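This Month's Feature: Sleep after a frightening event

What bad nights do to recovery, and what can be done about them

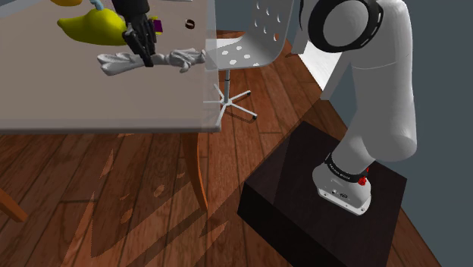 A white robotic arm on a dark pedestal, in a computer rendering.

Trouble sleeping is one of the most common complaints after a trauma. A person who has been in a car wreck, a house fire or an assault may lie awake for hours, wake before dawn, or have the same dream again and again. In the first weeks this is normal. The body is still on guard, and a body on guard does not rest well.

For many people the problem fades without treatment. For others it stays long after the rest of life has gone back to something like its old shape. They are working, cooking dinner and answering the phone, and they are still awake at 3 a.m. Some have stopped mentioning it to their doctors, who asked at the first visit and not again.

Sleep problems used to be treated as a side effect. The thinking was that once the trauma had been dealt with, sleep would come back on its own. Sometimes it does. But clinicians often see people finish a course of trauma therapy with fewer flashbacks and less avoidance, and with the same poor sleep they had when they started. By then the sleeplessness may have causes of its own. The person goes to bed early to make up for lost hours, naps in the afternoon, drinks in the evening, and checks the clock all night. The bed itself becomes a place to worry.

Nightmares add a second difficulty. Someone who expects a bad dream will put off going to bed. Staying up late with the television on feels safer than lying in the dark. The shorter night leaves the person tired and irritable, and tiredness makes it harder to manage fear during the day.

The sleep clinic at Clatholm takes referrals from two counseling centers, Wadwood and Esquivel, and tries to work on both problems at once. New patients keep a sleep diary for two weeks before anything is changed. They write down when they got into bed, when they think they fell asleep, how often they woke and whether they remember a dream. The form is one page. Patients are told not to watch the clock in order to fill it in, and a guess in the morning is good enough.

Treatment starts with the schedule. The patient gets up at the same time every morning, including after a terrible night. Time in bed is brought closer to the time actually slept, and lengthened again as sleep improves. Most people dislike this stage. They are already tired, and being asked to stay up later sounds like a punishment. People with seizures, bipolar disorder or jobs that involve driving need a more careful plan, and should not try it alone.

For nightmares, the usual method is rehearsal. The patient picks a dream, often one of the milder ones at first, and writes a new version of it. The new version does not have to be happy or realistic. The patient then goes over it in the mind for a few minutes each day, while awake. It does not work for everyone, and some patients find that writing anything down is too upsetting early on. They can come back to it later.

Medication is also used. Some drugs help with nightmares in some patients, and the decision belongs with a prescriber who knows the full history. Alcohol is a poor substitute. It may bring sleep on faster, but it breaks up the second half of the night. Loud snoring or gasping should be checked too, as sleep apnea can be missed when every bad night is blamed on the trauma.

Partners often ask what they should do during a nightmare. Speaking the person's name from a little distance is usually better than shaking or grabbing. Turn on a low light. Say where you both are. Questions about the dream can wait until morning, and may not be welcome then. Couples who sleep in separate rooms for a while need not take it as a sign that the relationship is failing.

If poor sleep has lasted more than a month, or if you are afraid to go to bed, raise it with your doctor or therapist, even if you have mentioned it before. Bring a few nights of notes if you have them. If you are having thoughts of harming yourself, do not wait for an appointment. Call a crisis line or emergency services right away.

Readers can request a blank copy of the one-page sleep diary from the Bremeo newsletter office. Next month's feature looks at returning to work after a long absence.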